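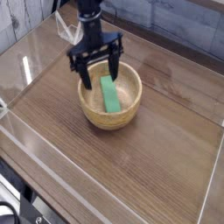
Simuraの木のボウル。茶色い木目の天板にのせたところ。中身は緑色の四角いブロックです。

2021-02-05

買ってからずっと書こう書こうと思っていた、Simuraの木のボウルのレビューです。12月に買ったので、もう新品の感想ではなくなってしまいました。そのぶん使い込んだ話ができるということで、許してください(笑)

もともと木の器はそんなに持っていなくて、うちにあったのはZerardの平たいサラダ皿だけ。あれは見た目はいいんですけど、とにかくドレッシングが逃げる! 葉っぱを和えようとするとテーブルに飛び出すし、フォークで追いかけているうちに皿の外へ、ということを何年もやっていました。で、深さのある丸いのが欲しいなあと思って、夜な夜な通販サイトを見ていたわけです。

最後まで迷ったのがLoureiroの似たようなサイズのボウル。こっちは色がもっと濃くて、縁がすっと薄いタイプでした。お店で触ったら本当にきれいだったんです。でも、うちの食器棚は狭くてぎゅうぎゅうなので、あの薄い縁は絶対にどこかでぶつけて欠けさせる自信がある。それで、縁がぽってり厚いSimuraのほうにしました。結果的にこの厚い縁がいちばん気に入っています。

## 持った感じ

届いて箱から出した最初の感想は「思ったより軽い」でした。キッチンスケールに載せたら462g。陶器の丼から持ち替えると、あれ?っとなるくらい軽く感じます。とはいえスカスカした感じはなくて、底のほうにちゃんと重心がある手応え。片手で持って、もう片方の手でトングを使う、みたいなときにすごく楽です。

縁が丸く仕上げてあるので、指をかけても痛くないんですよ。前に安い木の器を買ったときは縁の角が立っていて、洗うたびにスポンジが引っかかってイライラしたので、これは地味にうれしい。外側もつるんとしていて、お湯でさっと流すだけなら布巾がけも一瞬です。

色は明るい、はちみつっぽい茶色。木目は控えめで、よく見ると濃いところと薄いところがまだらに混ざっています。商品ページの写真はもう少し赤っぽかったので、届いたときは「ん?」と思いましたが、食べものをのせるならこのくらい明るいほうが合う気がします。特に緑のもの! ブロッコリーでも枝豆でも、入れるだけでちょっとおいしそうに見えるのはずるいなと思いました。

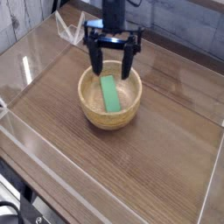
あと底の話もしておきたいです。外側は下に向かって少しすぼまっていて、底が上より小さい形なんですが、平らなテーブルに置けばぐらつきません。買う前はここが不安でした。深めで底の小さい器って、端っこに重いものを寄せるとコロンといきそうじゃないですか。今のところ、じゃがいもを片側に全部寄せても平気です。ただ、うちの古いランチョンマットみたいに織り目がデコボコしたものの上だと、すこーしだけカタカタします。気になる人は直接テーブルに置くのがいいと思います。

## 何に使っているか

サラダ用に買ったはずなのに、一番多い用途は果物と、なんでも入れ。みかんを入れて食卓に出しっぱなし、が冬の間の定位置でした。鍵とか、輪ゴムとか、開けかけの飴とか、気づいたら小物が集まってくるんですよね……。深さがあるので、入れてしまうと散らからなく見えるのがよくない。いや、いいことなんですけど。

料理だと、ポテトサラダを作るときに便利でした。器の中で直接つぶすのは傷が怖いのでやめて、鍋でつぶしてからこっちに移して混ぜています。木べらなら当たりがやわらかくて音もしない。朝早くに台所に立つ人にはこの静かさ、けっこう大きいと思います。ステンレスのボウルだと、混ぜるたびにカンカン響いて家族を起こしてしまうので。

逆に向いていなかったのはカレー味のもの。一度だけカレー風味のマカロニサラダを入れて、食べ終わるのが遅くなって放置したら、内側がうっすら黄色くなりました。もともと黄色っぽい色なのでほぼ目立たないのですが、私にはわかる。毎回わかる。洗って使っているうちにだいぶ薄まったものの、匂いのほうがしばらく残っていたので、スパイス系は素直に陶器に任せたほうがいいです。

## お手入れ

説明書にはオイルを塗ってくださいとあって、最初は面倒だな〜と思っていました。やってみたら案外楽しくて、これまでに2回塗っています。使ったのはOrntonの食器用オイル。布に少しとって内側と外側に塗り広げて、だいたい40分置いてから余分を拭き取るだけです。塗った直後は色がぐっと深くなって、縁のところに照りが出て、しばらく眺めてしまいました。次の日にはわりと落ち着いた色に戻るんですけど、水のはじき方は明らかに違います。

一回目は欲張ってオイルを多めに塗ってしまい、拭いても拭いても手がぬるぬるして、結局キッチンペーパーを山ほど使いました。本当に少しでいいです。小さいスプーン一杯もいらないくらい。

洗うのは普通の中性洗剤と、やわらかいスポンジ。つけ置きだけはしないようにしています。洗ったらすぐ拭いて、伏せずに横向きに立てかけて乾かすのが私のやり方。伏せて置いたら内側に湿気がこもったみたいで、翌朝なんとなく木の匂いが強かったことがあったんです。立てかけるようにしてからは気になりません。 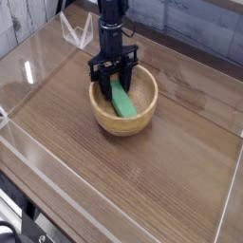 **電子レンジや食洗機は使えますか?**

どちらも使えません。付属の説明書に不可と書いてあるので、温めたい料理は別の器で温めてから移してください。

## 気になったところ

不満がないわけではないので、そこも書いておきます。

まず、重ねられない。同じものを2つ並べて使うつもりの人は、棚の高さを先に測ったほうがいいです。縁が厚いぶん内側に余裕がなくて、Simuraどうしを重ねても上の器がほとんど沈みません(お店で試しました)。Loureiroのほうは薄いだけあって、すっと重なっていました。収納を優先するならあちらだと思います。うちは一つしか買わなかったので、中に小鉢を入れてしまえば無駄なし、ということにしています。

それから、内側の仕上げ。手でなでると、底の真ん中あたりにほんの少しだけざらっとするところがあります。うちのだけかもしれません。食べるのに困るほどではないし、オイルを塗ったらだいぶなめらかになりましたが、値段を考えるとここはもうひと磨きしてほしかったかなあ。届いたら最初に触って確かめてみてください。

あと箱! 箱が無駄に大きいです。緩衝材もたっぷりで、無事に届いたのはありがたいけれど、たたんで縛るのが大変でした。これは器のせいではないですね。

## 結局おすすめ?

私は買ってよかったです。電子レンジに入れたい人、ご飯も麺もこれ一つで済ませたい人にはたぶん合いません。サラダや果物をどーんと盛りたくて、たまのオイル塗りを面倒がらない人なら気に入ると思います。Zerardの平皿はパンとチーズの係に転職しました。ドレッシングさえ関わらなければいい皿なんですよ、あれも。

次はもう一回り小さいサイズが欲しいんですが、見に行くたびに在庫切れなんですよね。入荷したら今度こそ買います。小さいほうのオイルの減り具合も気になるので、手に入ったら追記します。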